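3.2 Condition of cartons on arrival

The cartons in the study were single-wall corrugated board in their natural brown colour, closed along the centre seam with one wide strip of packing tape. We did not ask senders to pack in any special way. Each carton was given a condition score when it reached the receiving room at Panoswood, before anyone opened it, and the score was entered on a paper sheet and later copied into the project file.

In total, 255 cartons were scored. Of these, 76 had damage to at least one corner or top edge that a person could find by eye without handling the carton. We kept this group apart from cartons with marks on the surface only, such as smudges, rubbed patches and shallow creases. Surface marks were common and had little to do with how well the carton held its shape, so they were noted but left out of the score.

Tape was judged on its own. Following the scheme first tried at Pallimach, the scorer looked at whether the strip lay over the seam for its full length, whether it was folded down over the ends, and whether the seam showed as a dark line. A visible seam was not counted as a fault by itself. With clear or tinted tape the gap between the flaps can often be seen even when the closure is sound. Glare was a practical problem. Glossy tape under ceiling lights can hide a short split, and the scorer was told to look from a second side before writing anything down.

Labels were recorded by the face they were stuck to and by whether the print could be read at arm's length. Figure 4 gives two views from the receiving room.

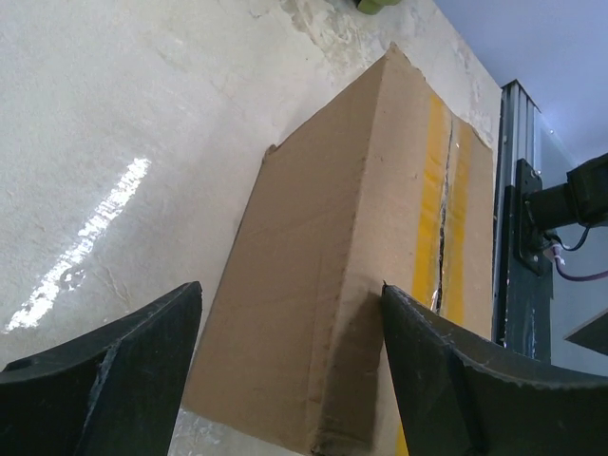
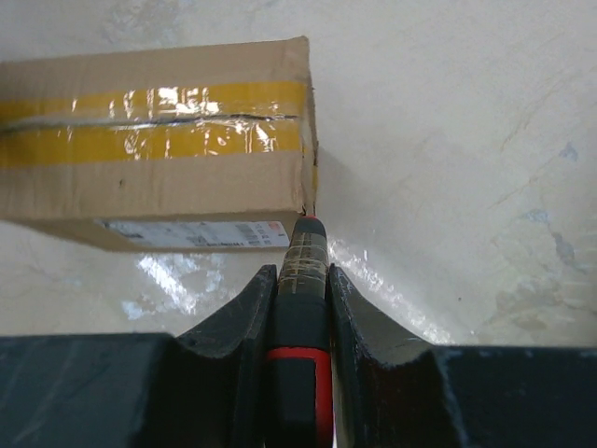
Figure 4. Taped cardboard cartons on the floor of the receiving room. In both views a dark seam shows along the middle of the yellow tape. First view: ragged top edge with a notch at one corner. Second view: dented corner and a white shipping label low on the long side.

Agreement between scorers was better for corners than for tape. Nelly Cabrera scored every carton, and a second person scored a subset without seeing her sheet. They differed on the corner score for 7 cartons, mostly where a crease ran close to the fold and could be read either way. Disagreements were settled by looking at the carton again together, and the agreed score was used in the analysis. The effect of corner damage on stacking is taken up in Section 3.3.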